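Print this page | E-mail this page

Filed under: Owner's Guides > Bathroom > Vanity Units & Basins

PLASWOOD VANITY UNITS
Owner's Guide, Section 5: Cleaning and Care of the Basin and Countertop

This section covers routine cleaning of the basin, faucet, overflow and countertop. For cabinet doors and hinges, see Section 6. For drain removal, see Section 2.

What you need

- Two soft cloths, one for washing and one for drying. Cotton or microfiber is fine. Dark cloths should be washed once before first use so the dye does not come off on the basin.
- Mild dish soap
- Baking soda
- White vinegar (overflow cover only)
- An old soft toothbrush
- A small bowl or jug

CAUTION: Do not use steel wool, scouring powder, or the green side of a kitchen sponge on any part of the vanity. Scratches in the glaze hold dirt and cannot be polished out at home.

CAUTION: Never mix vinegar with bleach or with any cleaner that contains bleach.

5.1 Everyday cleaning

1. Take everything off the countertop, including soap dishes and cups.
2. Run warm water around the basin to rinse out hair, toothpaste and loose dirt.
3. Wet the washing cloth, wring it out, and put a few drops of dish soap on it.
4. Wipe the walls of the basin first, working from the rim down.
5. Wipe the floor of the basin last. Bunch the cloth up and press it flat against the surface so that the folds do the work. Short strokes toward the drain pick up more than wide circles.
6. Rinse the cloth, then go over the basin again with clean water.
7. Dry with the second cloth.

NOTE: In hard water areas, step 7 matters more than the rest. Drops left to dry will leave a white ring. Owners in Prastham and Ornstead should dry the basin every day if they can.

5.2 Streaks and dark marks

Dark streaks on the floor of the bowl usually come from makeup, hair dye, potting soil or metal. They show up badly on white and tend to smear when first wiped. Treat them before cleaning the rest of the basin, or the dirt will be spread up the walls.

1. Lift out any loose specks with a damp corner of the cloth. Do not rub them in.
2. Start at the faint end of the streak and work toward the heavy end.
3. Turn the cloth to a clean fold after every few strokes.
4. If a gray smear is left behind, mix baking soda with a little water to make a paste. Spread it over the mark and leave it for 12 minutes.
5. Wipe off the paste with a wet cloth and rinse well.
6. Repeat once if needed.
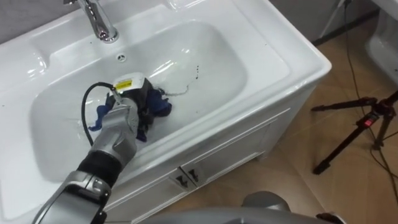
Fig. 5-2. Wiping the floor of the basin with a bunched cloth. Dark streak at right.

If the mark is still there after the second try, it may be a metal mark. Rings, razors and the bottoms of shaving cream cans all leave thin gray or black lines that look like scratches. Run a fingernail across the line. If the nail does not catch, the glaze is sound and a non-abrasive porcelain cleaner will normally take the line off. If the nail catches, stop and contact the service desk.

5.3 Overflow cover

The overflow is the small round chrome fitting in the back wall of the basin. Soap film builds up in the holes and will smell if it is left.

1. Dip the toothbrush in white vinegar and brush the cover lightly.
2. Leave for 2 minutes. Do not leave vinegar on chrome any longer.
3. Rinse the cover with clean water.
4. Pour a jug of warm water slowly through the holes to flush the channel behind.
5. Dry the chrome.

Do this once a month. The cover does not need to come off.

5.4 Faucet

Wipe the lever and spout with a soapy cloth and dry at once. Do not use vinegar or bathroom spray on the faucet. Clean the underside of the spout, where lime collects, and the joint where the faucet meets the countertop. A toothbrush reaches both.

5.5 Countertop

1. Pick up specks and grit with a damp cloth before wiping. Grit dragged over the surface will dull it.
2. Wipe from the back edge toward the basin.
3. Run a cloth corner along the raised edges, where water sits.
4. Dry.

NOTE: Nail polish remover will mark the countertop. Wipe up spills right away and rinse with plenty of water.

Questions about this section can be sent to Glenys Lowther at the Ornstead service desk. The desk is also open on Saturday until noon. Have the model name ready; it is on the sticker inside the left cabinet door.

Next: Section 6, Doors and Hinges

We use cookies to remember your settings and to see which pages are read. Accept | Manage cookies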